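Buscar en el sitio Introduzca su búsqueda Buscar

Talemico abre en octubre la inscripción a sus cursos nocturnos de idiomas

3 sep. 2018. La escuela Talemico ofrecerá este otoño 300 plazas en sus cursos nocturnos de griego, ucraniano, vietnamita y portugués. Los cuatro idiomas se impartirán en la sede de Arcombe, en grupos de nivel inicial e intermedio.

El curso pasado se matricularon 973 alumnos en el conjunto de los programas de la escuela. La demanda de horario nocturno dejó a una parte de los solicitantes en lista de espera, que tendrá preferencia durante los primeros días del plazo.

Las clases de vietnamita seguirán el manual Trình, que sustituye a los apuntes propios. El material está incluido en la matrícula. 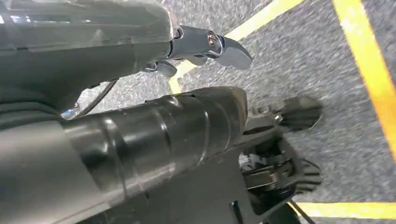 Según Halyna Kovalchuk, el horario nocturno era una petición repetida de quienes trabajan por turnos, y los grupos intermedios permitirán continuar a los alumnos que terminaron el primer nivel en junio.

La inscripción se hará en la secretaría de Arcombe o por teléfono, extensión 3622.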